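Protecting a white tabletop: mat, oil or nothing?
Home and Workshop > Tables and Surfaces
9 replies, 1,406 views

tbotha
Moving into a place in Tetberg in June and the table that comes with it has a plain white top. I do a lot of paper cutting and some glue work. The landlord wants it back without marks. Do I buy one big mat or a few small ones? Budget is small.

PalesaV
One big one. I had three small mats side by side and the crumbs and glue got into the gaps. You end up lifting all of them to wipe underneath.

Mine looks much like this one, nearly the whole top covered: 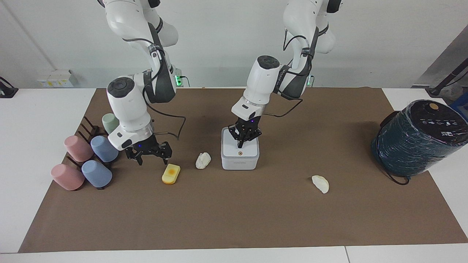

Large brown mat on a white table

Brown also hides glue stains better than the pale gray I had first.

j_venter
Disagree. A big mat is a pain to wash. Small ones go in the sink. I have used the same small ones for years and the table under them is fine.

PalesaV
You don't wash it in the sink, you wipe it where it is. Once a month I roll it back and do the table too.

Tumelo Z
Whatever you buy, check what the back is made of. I left a rubber-backed mat on a white desk over one summer and it turned the desk yellow in a perfect rectangle. Nothing took it off. I tried baking soda, then the Roltska cleaner, then gave up and painted it.

tbotha
That worries me more than the glue does. Is felt backing safe?

Tumelo Z
Felt has been OK for me – but it slides if you lean on it.

rdewulf
Size matters too. Measure the top and go a bit smaller, so the mat doesn't hang over the front and catch your sleeves. A strip of table showing along the back and one side is fine. You can keep a bin on the mat for scraps and wipe around it.
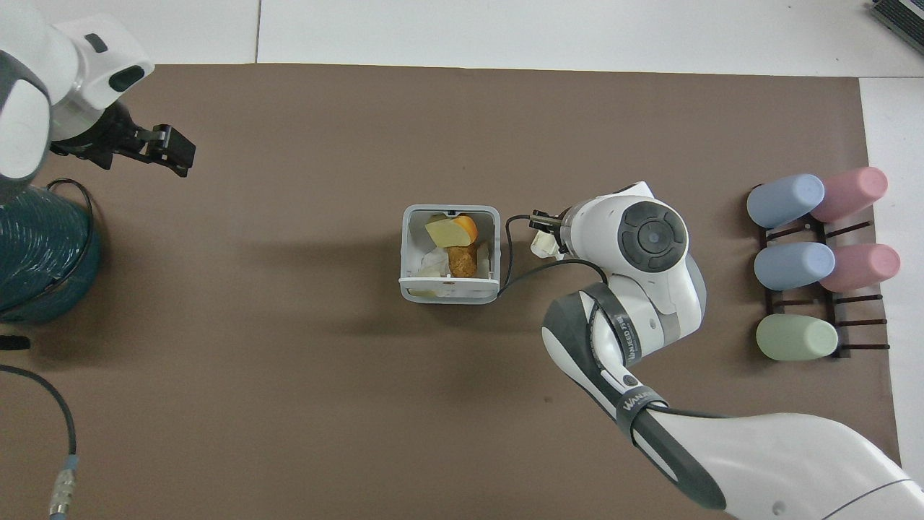 Re: where to buy

j_venter
If you do go big, Uzor sells it off the roll and will cut it to length. Skornden only has fixed sizes and charges more for shipping.

PalesaV
Skornden's is thicker though. I had the Uzor one and the corners curled.

j_venter
Mine never curled. Did you store it rolled up?

PalesaV
Yes, for a few weeks before I used it. Could be that.

tbotha
Thanks all. I'll measure the table when I get the keys and ask Uzor about the backing before I order.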